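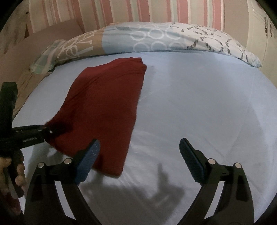

INDBERG -- June 20, 2021

Gavotura Clothes Swap: Your Questions

The summer swap is back in July and we could not be happier! Last year's was called off, so a lot of you have had a very long time to go through your closets, and the mail we've been getting shows it. Fadi Majali and I have pulled the questions that keep coming up into one page. If yours isn't here, write to us anyway.

So what is a clothes swap?

You bring clothes you don't wear, you take home clothes you will. No money changes hands for the clothes themselves. There's a door charge of $5 per adult, kids get in free, and it all goes to the hall rental and the truck that takes the leftovers away at the end.

Where is it?

The Chamoun Building, on the ground floor, same as before. Use the side entrance on the parking lot side. The front doors are locked on weekends and knocking won't help, the hall is too far back for anyone to hear you.

Do I have to sign up?

Yes, this year you do. We're letting people in by time slot so the racks don't get mobbed in the first ten minutes (those of you who were at the 2019 swap will remember the denim table!). Pick a slot on the sign-up sheet and try to stick to it. If you miss yours, come anyway and we'll squeeze you in when there's space.

How many things can I bring?

Up to 51 pieces per household. Yes, that's an odd number. It used to be 50, and then Fanni Szalai turned up with 50 pieces plus the coat she was wearing and decided on the spot to give up the coat. We changed the rule for her that afternoon and never changed it back. A pair of anything counts as one piece, and so does a suit if the jacket and pants are on the same hanger.

How many can I take?

As many as you'll wear. We used to run a token system, one in and one out, and it made people so anxious. They'd stand there with a blouse in one hand and a token in the other doing math. Now we trust you, and there has been more left over every time since, so please help yourselves.

Can I come if I have nothing to bring?

Please do!! Somebody asks this every year in a very small voice and the answer is a big yes. You don't need to explain it at the door either.

What do you take?

Clothes for adults and kids, coats, scarves, hats, belts, bags, and shoes that still have some life in the soles. Costumes are very welcome. So is maternity wear, which disappears faster than anything else on the floor. We'd love more men's clothes, and we especially never have enough in the larger sizes, so if you've got a brother or a dad with a full closet, go and bother him.

And what don't you take?

Underwear and socks that have been worn, swimsuits without the liner, bike helmets, bedding, curtains, and anything damp. We can't take car seats or toys. No hangers either, unless they're the wooden kind.

Does everything have to be washed?

Yes, washed and all the way dry. If it's dry clean only and you don't want to pay for that, pin a note to it that says so and the next person can decide. People are fine with it. A silk dress with a note on it went home with somebody within minutes last time.

Folded or on hangers?

Folded, please, for knits and T-shirts. Sweaters stretch at the shoulders on a hanger, and they pile up nicely on the tables if they come in already folded. It doesn't have to be store-neat. Lay the thing face down on the bed, sleeves in, bottom up, done. Dresses, jackets and button-down shirts go on the racks, so bring those loose over your arm or rolled in a bag and we'll hang them when you arrive.

My sweater has pills all over it. Is it too far gone?

Not at all! Pilling is only surface fuzz and it comes right off with a fabric shaver or one of those little sweater combs. Do it flat on a table with the knit pulled just slightly snug, and go lightly over the elbows. If you don't own a shaver, bring the sweater as it is -- Barış Uysal will be at the fix-it table with his, and he finds the job very relaxing.

What about moth holes?

One or two small ones are okay if you mark them with a safety pin. But please put anything woolen in the freezer first, in a sealed bag, for at least 2 weeks. I mean this one. We had a scare a few swaps ago with a gorgeous cardigan and I still think about it.

What happens at the fix-it table?

Buttons, hems, small holes, stuck zippers. Barış does the machine work and Mebrat Shiferaw does the hand mending, and she'll teach you while she does it if you pull up a chair. Her darning is so good that I once couldn't find the spot again after she'd finished. They take things in the order they come, and there is a limit of 2 repairs per person so the line keeps moving. Bring your own buttons if you want them to match.

Can I try things on?

Yes, there are curtained stalls along the back wall and a good long mirror. Wear something thin underneath and you can try most tops on right at the rack. If you take something home and it doesn't fit after all, hang on to it and bring it to the next one.

How do you sort the sizes?

By the label, and then by eye when the label is plainly wrong, as it often is with older pieces. A medium from the eighties is not a medium now. My best advice is to look one size up and one size down from your own. I found my favorite corduroy jacket in the wrong section entirely.

Are kids okay?

Of course. There's a corner with paper and crayons, and the kids' racks are low enough for them to choose their own things (you may end up with a lot of sequins). Strollers are easier before noon.

Can I bring my dog?

Sorry, no. The hall won't allow it.

Is there food?

Sawsan Abou Jaoude is bringing her spinach pies!!! There'll be coffee and lemonade too. Eat outside under the awning, please, and wipe your hands before you come back in.

What happens to the leftovers?

Everything wearable goes to Ernura, the thrift shop on the corner by the post office, and they come for it with the truck the same evening. Things that are too worn out go into the rag bin, and a couple of quilters usually look through that first. If you brought something you'd rather have back than donate, tell us when you drop it off and pick it up before we close.

Can I drop off early?

The day before, in the late afternoon, at the side entrance. It's a real help if you have a lot. Label your bags with your last name and what's in them: knits, kids, coats and so on. Please don't leave bags outside overnight.

I'd like to help. What do you need?

Sorters! You'll be on your feet for about two hours and you get first look at everything. We also need people with strong arms for the racks at the end. Put your name in the second column of the sign-up sheet.

Will there be one in the fall?

We hope so. Coats and boots, if we can get the hall.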